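# Corketico tea trolley notes

Notes and item records on how a shared tea trolley gets loaded, tidied and left.
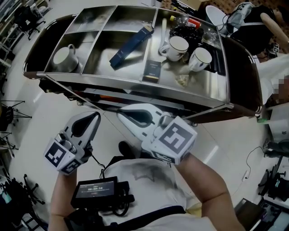 Most guides to arranging a tea trolley assume that whoever uses it will respect the compartments. I doubt it, and the records here give me little reason to change my mind. A steel top split up by thin dividers looks like a system, but it only says where things could go. A mug on its side on a small saucer is in a compartment, and by the strictest reading of our rules it is therefore "put away". Two upright mugs standing near a crumpled packet and a tray of clutter are harder to score. The old Raudsepp checklist would have called all of it "in use" and moved on, which tells you how useful that label was.

## What is in the set

| Part | Records |
|---|---|
| Items on the top | 2,518 |
| Items on lower shelves | 1,173 |
| Trolley layouts | 34 |

Each record gives the item, the place it was found and one of 3 states: `placed`, `stray` or `unclear`. I would treat `unclear` as the most trustworthy of them.

## How items are named

- Boxes go by size and colour unless the contents are certain. "Tea box" is a guess more often than people admit.
- A mug and the saucer under it are two records.
- Packets are `packet`, full or empty. Earlier versions tried to tell these apart and made a mess of it.
- Anything inside a tray of odds and ends is recorded as `tray contents`, once.
- Long thin items (stirrers, spoon handles, sticks) share one name, `stick-like`. Ugly, but it stopped the arguments.

## Known problems

The lower shelves are poorly covered. Dark things on a dark shelf were skipped or lumped together, so please don't use those records to claim that people keep the bottom shelf tidier. Somebody already has.

The Boltumero layouts were recorded under an older rule that let a bottle standing at the back count as `placed` wherever it stood. I have left them as they were. The Sevel layouts follow the current rule – mostly.

There is no "tidy score". One was proposed and I took it out, as it rewarded an empty trolley above a useful one.

## Changes

2023-06-12: merged the two mug categories, dropped `nearly placed`, fixed the saucer records.

Corrections to Maarja Liepiņa. Please give the layout number and say which item you mean; "the second mug" won't do.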